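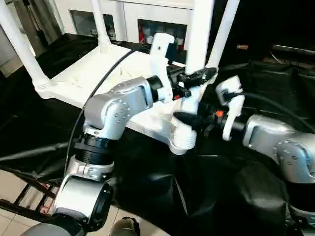 One visitor from Maihi asked whether two arms are needed for a router at all, and whether a single arm with a fixture would cost less. We will answer that in the February report.

The open day at Dirkaritz was held on 7th December. The demonstration was router handling with both arms on a cloth-covered surface – the same task we showed Triltov in the proposal. Spending on the day came to 534 of the 600 allowed.

Visitors also asked about the wrist view, so we include one.

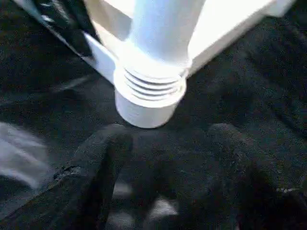
Next steps

Cost the fixture option and send it to Broka.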